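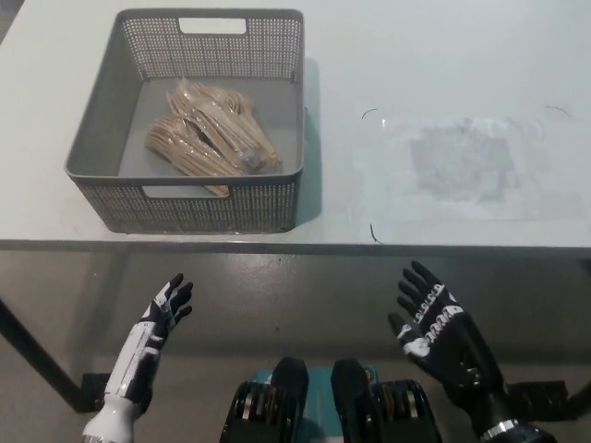
Chapter 7
Setting Up and Looking After a Two-Handed Cell

By now you have met arms, joints, and sensors one at a time, mostly as drawings. This chapter puts you in charge of a whole machine. It is my favorite part of the course, and I hope it becomes yours, because a robot starts to make sense the day you have to keep it running yourself!

The machine we follow is the Orkik, an upper body with two humanoid hands, standing at a plain work table. Its job in this chapter is a small one. It takes wrapped bundles of wooden utensils out of a gray basket and sets them down on the white tabletop. A person could do it half asleep. For a robot it is a lovely test, since clear plastic wrap throws bright little highlights into the camera, the handles fan out in every direction, and the basket walls are full of square holes that a fingertip can catch on.

What you will learn

How to place a table and a basket so that both hands can reach
How to find the home pose of a hand and check it after a shift
How to inspect finger pads, wrists, and cables
How to read a cell log and decide when to stop the machine
How to swap a worn finger without losing the calibration

Words to know

Home pose: the position a hand returns to before and after every task.
Reach map: a drawing of the tabletop that shows where each hand can work, and where the two overlap.
Backlash: the small amount of free play in a joint before it starts to move.
Pad: the soft surface on a fingertip or palm that does the gripping.
Drift: a slow change between where the robot believes its hand is and where the hand sits.

7.1 Before You Switch Anything On

Start at the floor. Work tables get bumped by carts and hips, and a table that has crept a little to one side will spoil every reach that follows. Look at the foot brackets first. Mark the floor beside each one with tape, and compare the brackets with the tape every morning. Then press down on each corner of the tabletop. If it rocks, fix that before you touch the software.

Next, clean the surface. Wipe off smudges and pick up scraps of film, thread, and wire. A thin sheet of clear plastic is nearly invisible to you from across the room, but a camera looking down on it may see an edge and treat it as an object. Students lose whole afternoons to this. Run your palm across the table — you will often feel what you missed.

Now set the basket. In our cell it goes toward the left side of the table, turned so that one handle slot faces the robot. Keep the rest of the tabletop clear for setting things down. Lay the bundles in with their handle ends toward the near wall. They will overlap, and that is fine. The hand needs a grip on one bundle at a time, so check for places where the wrapping is knotted or twisted around its neighbor.

7.2 The Morning Check

With the power off, open and close each finger gently by hand. You are feeling for backlash. A healthy finger on the Orkik gives 2 millimeters or less at the tip; write down anything more. Look over the pads for cuts, shine, and lifted edges, and turn each wrist far enough to see its cables through the full bend.

Switch on and send both hands home. Do this three times. Watch the fingertips, not the screen, and listen as well. Joints have a voice, and after a week or so you will know it surprisingly well.

A page from the log

The cell in our running example was built by Musano, a packaging shop, and its log is reprinted at the end of the chapter. On 6/13/23 the cell had completed 1,286 picks since its last pad change. The right hand dropped 34 bundles in that time, and most of those drops came near the end. Before you read on, write down what you would inspect first and what you would leave alone.

Try it yourself

Draw a reach map of your own desk. Sit still, keep your back against the chair, and mark how far each hand can go while still able to pinch a pencil. Shade the overlap. Then move your chair 40 millimeters to the left and draw it again in a second color. Keep both maps; you will need them in Section 7.3, where we measure drift.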